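Visit report: Tilby board mill, January

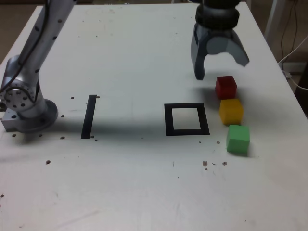

White tabletop with a scuffed, speckled surface.

The Tilby mill makes coated and laminated board for furniture and bench tops. Visits run on one Tuesday a month in winter, in groups of no more than 16, and last 90 minutes. Our group assembled at the gatehouse and was issued ear protection, safety glasses and overshoes. Dilwyn Meredith, the shift engineer, led the tour.

The route follows the material. Raw chipboard arrives from the Wundis plant on flatbed trucks and is held in a conditioning hall until its moisture content matches that of the building. Meredith put the usual holding time at two days, longer in frost. Sheets that go to press too early tend to bow after trimming, and the mill has no way of recovering them.

From conditioning, the sheets pass to a wide-belt sander with three heads. The first two bring the sheet to thickness and the third sets the finish. Dust is drawn off through overhead ducts to a filter house outside the main wall, then burned in the site boiler. The boiler supplies most of the heat for the press hall in winter. I asked about summer operation and was told it runs at reduced load.

The press itself is a Fleter short-cycle unit, installed secondhand and rebuilt on site. Decor paper is laid on both faces of the sheet, the stack is fed in, and the platens close for 20 seconds. Both faces must be pressed in the same cycle. A sheet with paper on one side only will curl as it cools. The hall is hot and the walkway narrow, so the group went through in two halves.

Matte finishes were discussed at some length. The texture comes from the press plate, and a worn plate gives a patchy sheen that shows up under side light. Plates are pulled for inspection by cycle count, then sent to Mac Suibhne for rechroming. Turnaround is slow and the mill keeps a spare set for white, the color it presses most.

The test room was the most useful stop. Samples are cut from each batch and checked for scratch, steam and stain resistance. The wear tester turns a weighted abrasive wheel over the sample until the pattern breaks. A white sample on the bench had gone through at 469 turns, and the batch had been marked down to cabinet backs. White is awkward to grade by eye, so the inspector uses a lamp set low to one side. Specks in the surface are usually dust trapped under the paper, and a batch with too many is sold as seconds.

Trimming and packing were stopped for a blade change during our visit. The saw line was explained from the gallery.

Practical notes: parking is on the north side, past the weighbridge. The gallery stairs are steep and there is no elevator. Photography is allowed everywhere except the press controls. Tea is served in the canteen afterward, and offcuts can be taken from the bin by the gatehouse.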